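3.2 Why I started with creases

I came to tablecloths sideways, I'll admit. I was reading hotel laundry ledgers from Pumthorpe for something else entirely, and the clerks kept grumbling about fold lines in the dining room linen! Lucrezia Cocco and I went back through 27 of those ledgers, and the complaints pile up every October, when the heavier dark cloths came out of storage (Table 2 has the lot).

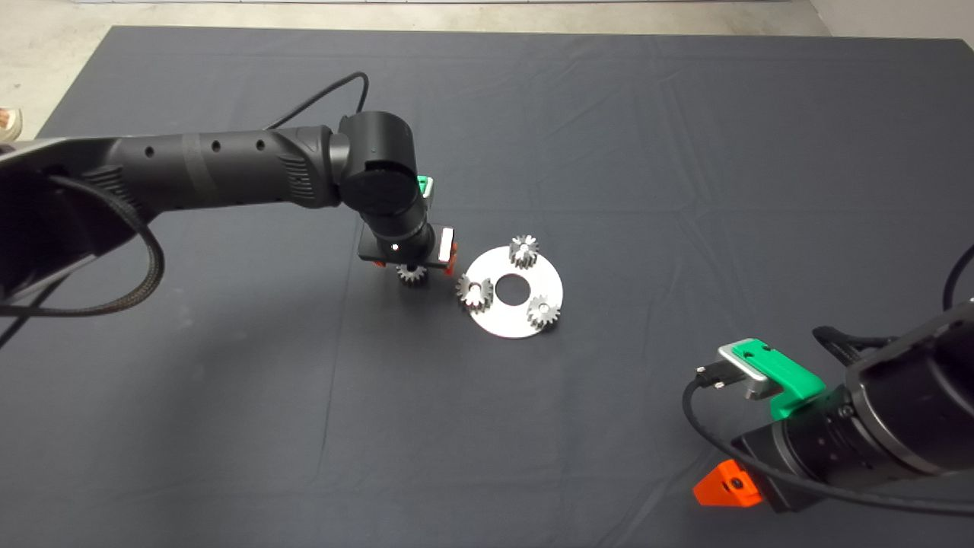 Figure 9. Dark gray cloth on a large table, with soft wrinkles and faint creases.

Greco treats a crease as plain bad housekeeping. I don't buy it. Our clerks put up with soft wrinkles all winter long and only wrote down the sharp, straight lines, the kind a guest could spot from the doorway. I'll get to how they ranked them in 3.3.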